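About Kelteo

Kelteo is a small research group with one stubborn interest: teaching grippers to handle things that refuse to keep their shape. Ffion Owen and Retno Simanjuntak started it in May with 12 towels and a grant that covered most of them.

Our method is plain enough. People do the job first, with gripper tools held in their own hands, and the policy learns from the recordings. No robot arm is needed until testing, which is when the arm gets to embarrass us. 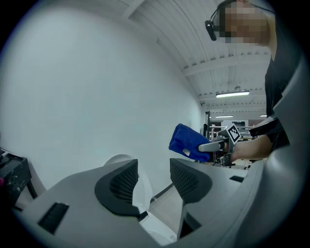 A blue cloth in the jaws of a hand-held gripper, marker on top.

Our first result, which we called Grurnine before anyone could stop us, came from 159 demonstrations of folding a cloth. On 30 test folds the arm finished 28. The other two it dropped on the floor, with some confidence. Adding head-camera video to the training set made no difference we could measure, and Izzati Hartono has rerun that comparison more times than she would like.

Nia Gape looks after the grippers and answers the mail. Saodah Wijaya is working on fitted sheets. Please be kind to her.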